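The second arm is the one that breaks budgets

Mar 7, 2020

When Dilani Munasinghe drew up her first equipment request for the Ostport workshop, it had one line for the arms and one for everything else. The second line ran out first.

"People price the robot and forget the bench," she says. Rails, baskets, cable, grippers and spare motors were all bought separately, from 59 different part numbers. Her advice to other small labs is to set aside 30 percent of the total for parts that never appear in a brochure.

Habibur Siddiqui, who handles purchasing, wanted to start with a single arm and add another in July. Munasinghe asked for the pair up front. Two arms need one frame and one long rail, and rebuilding the frame later would have meant paying for it twice. They settled on two arms and put off the larger enclosure until next year.

The practice objects cost very little. Blocks and a calculator do for reaching work, and most of it came out of desk drawers. Siddiqui still keeps a line for replacements.

Next on the list is a second set of grippers. Quotes are due from Janjua and Broria.

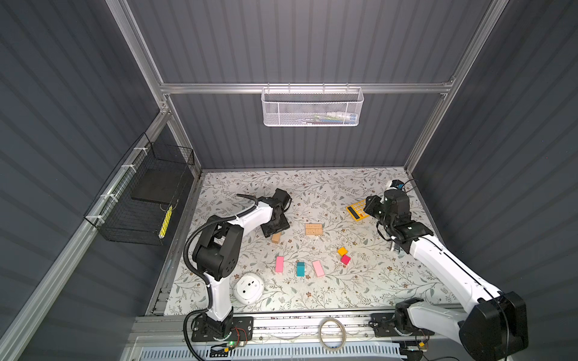
1 min read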